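Guveveck Support -- Ticket history
Product: Truvar two-arm tabletop kit
Subject: Left arm overshoots on approach, pushes fruit into basket wall
Opened by: Ladi Bassey, Dirneron
Status: Closed
Opened: 22nd August

Ladi Bassey wrote:

We have had the Truvar kit since January and it has been fine until the last update to Inga. We run the stock fruit-to-basket task with the left arm doing the pick and the right arm parked. After the update the left gripper goes past the grasp point before it closes. When the fruit is near the basket it gets shoved against the side and the pick fails. When the fruit is out in the open the pick usually works, but you can see the arm correct itself at the end.

Out of 33 runs this morning, 11 failed. All of the failures were with the fruit close to the basket. Before the update we would lose one or two in a session that long.

Things I have already tried: power cycle on both arms, reseating the left wrist connector, retightening the finger screws, putting the basket back on its taught position. None of it changed anything.

Guveveck Support replied:

Thanks for the detail. A few questions before we go further.

Did Inga ask you to redo the hand-eye calibration after updating? What is the approach speed set to for the left arm? And are you using the basket that came in the box or your own?

Please also send the left arm log from one failed run and one good one. You can export both from the Runs page.

Ladi Bassey wrote:

No prompt for calibration. It went straight to the home screen after the restart. I assumed the old calibration carried over.

Approach speed shows as "Default" on both arms. I never changed it.

The basket is our own. It is a dark brown woven one, rectangular, with a thick braided rim. We taught it as a custom container when we set up the kit and it worked with the previous version. The object is one tangerine, placed by hand to the left of the basket. White tabletop, overhead lights on, no change to the room.

Logs attached. Run 15 is a failure, run 2 is a good one.

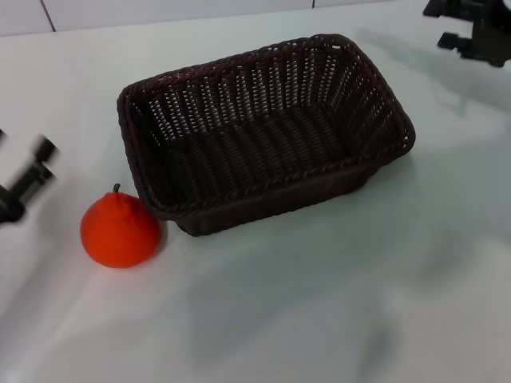
I also swapped jobs and had the right arm do the pick with the left one parked. It hit the grasp point every time, with the tangerine moved over to the right end of the basket. So I don't think it is the camera or the custom container. It looks like something on the left side only.

Guveveck Support replied:

Agreed, and the logs back that up. In run 15 the left arm is still moving at travel speed when it should have dropped to approach speed. In run 2 it does the same thing, but the fruit had clear space around it and the gripper had time to back up and close.

The update moved the speed profiles to a new file. On some kits the left arm profile does not get copied, and "Default" then points to the travel value. The screen doesn't show this. We have reported it to the Inga developers.

Please do the following, in order:

Park both arms and stop the task.
Go to Arms, Left, Motion, and choose Reset Profile.
Set approach speed to Slow and save.
Restart Inga.
Run the hand-eye calibration for the left arm only.

Leave the container settings alone.

Ladi Bassey wrote:

Reset Profile is grayed out on mine. Is there another way to get to it?

Guveveck Support replied:

It stays gray if a task is paused. It has to be fully stopped -- hold the Stop button on the Task page until the label changes to Idle.

Ladi Bassey wrote:

That was it. Profile reset, speed set to Slow, calibration done. I ran 15 picks with the tangerine right up against the basket and all of them went in. It is slower than it used to be on the approach. Can I go back to Default now or will it break again?

Guveveck Support replied:

You can go back to Default. After the reset it points to the correct value. If you update again before the fix is released, check the left arm profile before running a task.

Ladi Bassey wrote:

Set to Default, ran it again, no overshoot. Fine to close. It would help if the update notes mentioned this.

Guveveck Support replied:

We have added it to the known issues page for the Truvar. Closing the ticket. Reply here if it comes back and it will reopen.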